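November, evening

Got to the workshop at 6 and had the bench to myself until Fergal came in. The plan was to work on the left arm's wrist and leave everything else alone. I mostly kept to it.

The left wrist has been drifting since I swapped the servo. You home it, it sits right, and an hour later it is a couple of degrees off and the jaw comes down beside the cloth. I had blamed the servo, then the horn, then my own code. Tonight I took the cover off and the horn screw was a quarter turn loose. I put threadlocker on it and tightened it, then did the same on the right arm, which had shown no trouble so far. Homed both. Then I re-ran the cable on the left so it goes along the top of the upper segment with enough slack for the wrist to turn all the way over. It had been pulling tight at the far end of the reach and I think that was half the problem.

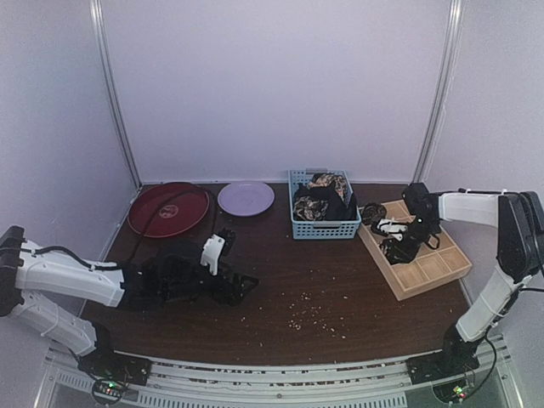

Vilmos asked last week why I bother with cloth when blocks would be easier. Blocks would be easier. But I have wanted a machine that deals with laundry since before I could solder, and a block doesn't teach you much about a sock. The trouble with fabric is that the grip point moves as soon as you touch it. You close on an edge and the edge becomes a fold. The Jekthorpe scripts I started from assume the thing you pick up keeps its shape, so I have been taking those parts out one at a time. There are 157 lines left in the grasp file and I would like fewer.

Printed new jaws for the grippers over the weekend. The first pair had the layers running the wrong way and one snapped at the screw hole. The second pair I printed lying flat, slower, with more walls. They have held through everything so far. I left the surface rough on purpose and the cloth slips less than it did with the sanded ones.

Dark cloth on a dark table is a bad choice for the overhead view. The wrist view does better with it because it is so close. I thought about painting the table and decided against it. Ita gave us that table and I would have to ask her.

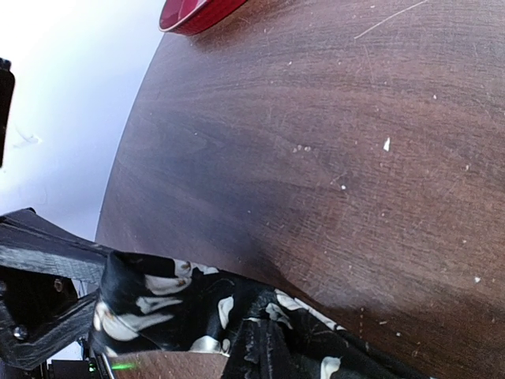 Fergal's opinion was that I should stop closing the jaws so hard. He said I was bunching the cloth up before I had even started, and that if I took a thinner pinch and lifted a little before pulling, the fold would mostly fall out by itself. He also said the pull speed should come down by half, and that I would not like how slow it looked.

I didn't like how slow it looked. But I set the grip lower and the speed down and ran it 10 times, and wrote the results on the back of the Scanlon invoice because the notebook was in the car. It let go of the cloth 2 times. Before tonight it was letting go on nearly every other run, so I will take it. Both drops came from the right arm, always at the end of the pull. Could be the jaw, could be that the right base sits a hair lower on the rail. I put a straightedge across and couldn't decide.

What I want next is for both arms to start the pull at the same moment. Right now the left goes first and the right catches up, and the cloth slides over toward the left before there is any tension in it. Hauke says the lag is in the way I send the commands, one board and then the other, and that I should queue both and send a single start. He is probably right. He wrote something like that for the Flolport build and said he would dig it out for me. 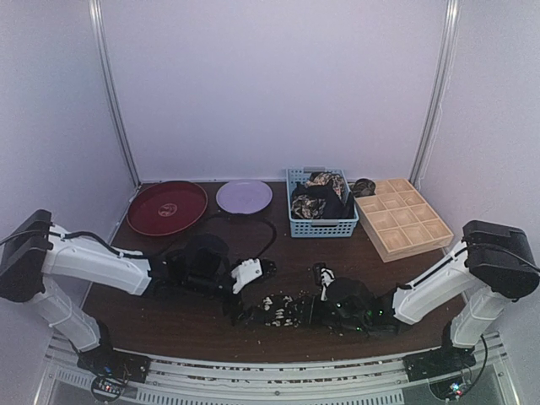

To do

Shim the right base and check it again with the straightedge.

Ask Hauke for the Flolport start code.

Order horn screws, the longer ones. Kevin says Rusonura has them but only by the bag.

Wipe the table down before the next run.

Move the notebook out of the car.

Locked up a little after Fergal left. Power off at the wall, both arms parked first this time.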